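Subject: Re: Monthly reviews, do you keep them up?

> I write three goals on the first of the month and have forgotten
> them by the tenth. Does anyone do it differently?

Yes! I swapped to one page every Sunday and I love it – 49 weeks so far and still going.
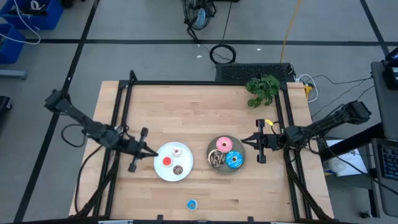
I only ask what I finished and what I kept putting off. My Kidley notebook has 200 pages, so there's plenty of room left for moaning.

What goes on my page:

1. One thing I'm glad I did
2. One thing to drop, with no guilt

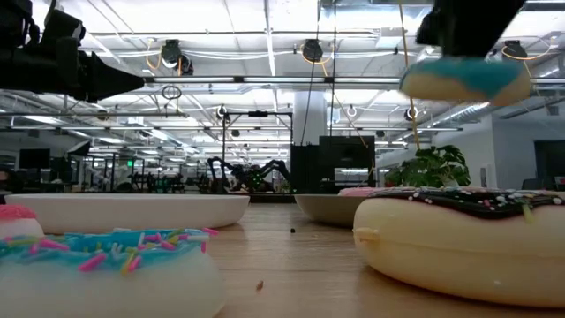

3. One small job for Monday morning

Do give it a go and tell us how you get on!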